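Apprendre le polonais à 45 ans, le soir, sans méthode miracle

Je me suis mis au polonais en janvier, à 45 ans, sans racines polonaises et sans projet de déménagement. Ma voisine du dessous, madame Rutkowska, m'avait prêté un livre de recettes dont je ne comprenais que les chiffres. J'ai commencé par vouloir lire la page des soupes. Je n'ai plus arrêté.

J'écris ce billet parce qu'on m'a demandé deux ou trois fois comment je m'organisais. Je travaille à plein temps, je rentre tard, et je n'ai pas une mémoire particulièrement bonne. Ce qui suit est ma façon de faire après quelques mois, avec ce qui marche et ce que j'ai laissé tomber.

Le cours du soir

Je suis inscrit au cours de l'association Flurnorier, une fois par semaine, de dix-neuf heures à vingt heures trente. L'inscription coûte 94 euros pour le semestre, manuel non compris. Le groupe est petit et les niveaux sont mélangés. Certains ont entendu la langue chez leurs grands-parents et prononcent très bien des mots qu'ils ne savent pas écrire. Moi, c'est l'inverse : j'écris à peu près correctement et je prononce mal.

La première heure est consacrée à la grammaire, le reste à la conversation. La salle est ordinaire, avec des tableaux blancs sur pied et un canapé, et pendant la conversation on quitte les tables pour parler deux par deux. C'est la partie que je redoutais le plus. C'est aussi celle où j'ai le plus avancé.

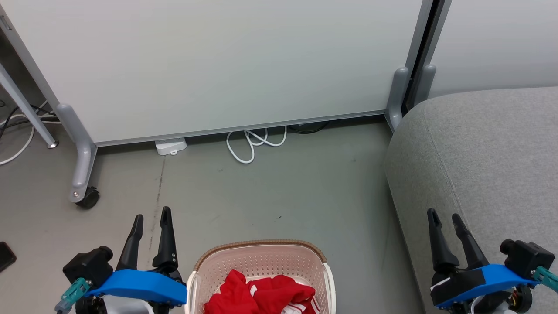

Au début, je préparais mes phrases chez moi et je les récitais. Cela tenait jusqu'à la première question imprévue. Notre professeure m'a conseillé de préparer seulement des mots, une dizaine, sur le sujet de la semaine, et de me débrouiller avec. Les phrases sont moins belles, il manque des terminaisons, mais je réponds. Je conseille la même chose à tous ceux qui débutent.

Les déclinaisons

Il y a sept cas. Tout le monde le dit avant même de commencer et cela fait peur. Dans la pratique, on ne les apprend pas ensemble. Nous avons vu l'instrumental en premier, pour pouvoir dire son métier, puis l'accusatif, pour commander à manger. Le génitif est arrivé ensuite et il occupe encore la plupart de mes soirées. On l'utilise pour la possession, pour la négation, pour les quantités, après une liste de prépositions que je n'ai pas fini d'apprendre.

J'ai essayé les grands tableaux de terminaisons collés au-dessus du bureau. Au bout de quinze jours je ne les regardais plus. Je les ai remplacés par des phrases entières recopiées dans un cahier, une par terminaison : nie mam czasu, je n'ai pas le temps, pour le génitif masculin en -u. Quand j'hésite, je repense à la phrase. C'est plus lent à constituer, mais cela reste.

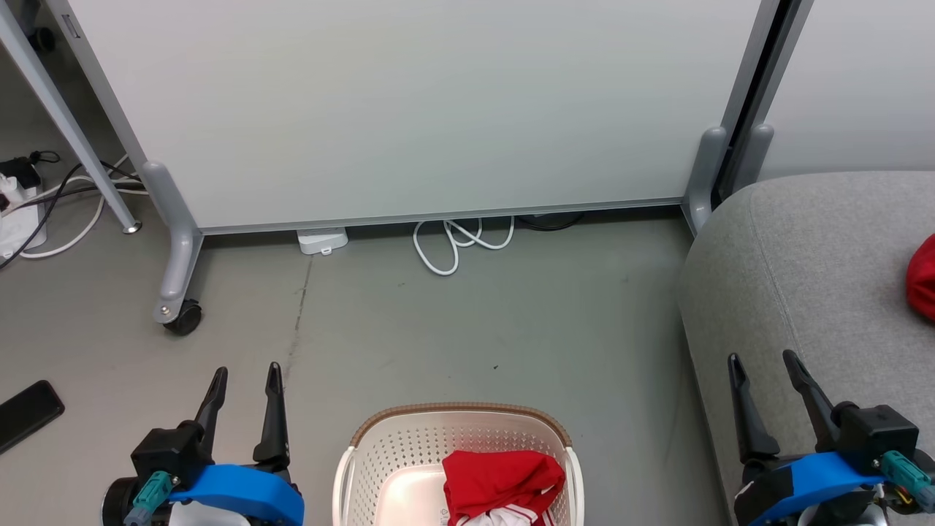
Le vocabulaire

J'utilise Temorex, une application de cartes mémoire assez austère. Elle n'a ni personnage ni série de jours à ne pas casser, ce qui me convient. On entre ses mots, elle les repropose à intervalles de plus en plus longs. Je me suis fixé 39 cartes par jour au départ et c'était trop. Les révisions s'accumulaient et un dimanche j'ai passé la matinée entière à rattraper mon retard. Je suis descendu à douze nouvelles cartes, parfois moins en période chargée.

Quelques règles que je m'impose maintenant :

Je n'entre pas un mot que je n'ai pas rencontré quelque part, en cours, dans un livre ou à la radio. Les listes toutes faites ne donnent rien chez moi.

J'apprends les verbes par paires, imperfectif et perfectif, sur la même carte. Robić et zrobić, pisać et napisać. J'avais commencé par n'apprendre qu'un verbe sur deux et j'ai dû tout reprendre.

Je note le genre seulement quand il surprend. Les mots en -a sont presque toujours féminins, mais il y a mężczyzna, l'homme, qui est masculin comme on s'en doute.

La prononciation

Les groupes de consonnes impressionnent à l'écrit. À l'oral, une fois qu'on sait que sz et cz notent chacun un seul son, cela devient raisonnable. Ma vraie difficulté est la différence entre sz et ś, que je n'entendais pas du tout pendant les premières semaines. J'ai fini par m'enregistrer avec mon téléphone, en lisant le même paragraphe chaque vendredi. Réécouter est désagréable. J'ai tout de même gardé les fichiers, et entre février et mai il y a une différence nette.

L'accent tonique, lui, tombe presque toujours sur l'avant-dernière syllabe. Pour un Français qui appuie sur la dernière par habitude, il faut y penser à chaque mot, puis un peu moins.

Les livres

Le manuel du cours est correct, avec des dialogues un peu datés. À côté, j'ai acheté chez Pradetti, la librairie d'occasion près de la gare, un recueil de contes pour enfants de 80 pages. Je pensais que ce serait facile. Les contes sont pleins de diminutifs et de mots comme quenouille ou margelle, qui ne servent pas souvent pour acheter un billet de train. J'en suis à la moitié. Je lis une page le soir, crayon en main, et je ne cherche dans le dictionnaire que les mots qui reviennent.

Quant au livre de recettes, j'ai pu lire la page des soupes en entier au printemps. J'ai fait le żurek. Il faut laisser fermenter la farine de seigle plusieurs jours et j'avais mal compris la durée, donc il a fallu recommencer. Le cours reprend à la rentrée et je me réinscris, dans le même groupe si l'horaire ne change pas.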